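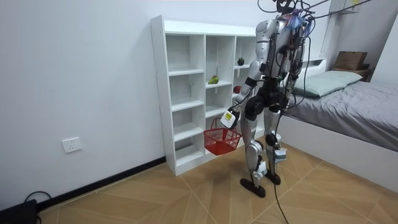 Le panier rouge au bout du bras, face à l'étagère aux fruits, dans la chambre d'essai de Netard.

Rechercher un article OK

Montrer plutôt que programmer

Le vendredi, les séances commencent à neuf heures. Benedita Arruda enfile les deux manettes, vérifie le retour vidéo et attend que son collègue annonce le départ depuis la pièce voisine. La tâche du jour tient en une ligne : s'approcher de l'étagère avec le panier, prendre la pomme, la poser dedans, reculer.

Chez Netard, les gestes sont transmis à distance. L'opératrice bouge les bras, le robot bouge les siens, et les positions des articulations sont enregistrées avec les images. Une séance compte 24 démonstrations, avec une pause au milieu. Il en faut 300 pour qu'un premier entraînement vaille la peine d'être lancé.

« Au début, j'allais trop vite, raconte-t-elle. Je faisais comme chez moi. Or le modèle apprend aussi les hésitations et les coups de coude dans le montant. »

Le panier pose plus de difficultés que les fruits. Il pend par son anse et se balance dès que le robot fait un pas. Les opérateurs ont donc pris l'habitude de marquer un temps d'arrêt devant les casiers — deux secondes, parfois trois — avant de tendre l'autre bras. Cette attente figure désormais dans la consigne écrite.

Aslak Lindqvist, qui dirige les essais, a d'abord travaillé par guidage manuel, en tenant lui-même le poignet de la machine. La méthode lui paraît toujours bonne pour un bras fixé sur une table. Sur un robot à jambes, elle l'est moins : la main qui guide pousse aussi le corps, et l'équilibre enregistré est faussé. « On obtenait de beaux mouvements du bras et des appuis inutilisables », résume-t-il.

Les fruits changent de casier entre deux prises, selon un tirage préparé la veille. Le mobilier reste simple, un lit, une table de nuit, une étagère. L'équipe tient à ce décor domestique, même si les câbles obligent à prévoir les trajets et interdisent les demi-tours complets.

Toutes les démonstrations ne sont pas gardées. Sur la dernière série, 33 ont été écartées, le plus souvent pour un fruit saisi de travers ou une image perdue. Arruda les revoit quand même avant de les supprimer. Elle y repère ses propres manies, comme celle de lever l'épaule avant d'ouvrir la pince.

La prochaine série portera sur les casiers du bas, qui demandent de plier les genoux.

Contact — Mentions légales — © Stendum, tous droits réservés — Haut de page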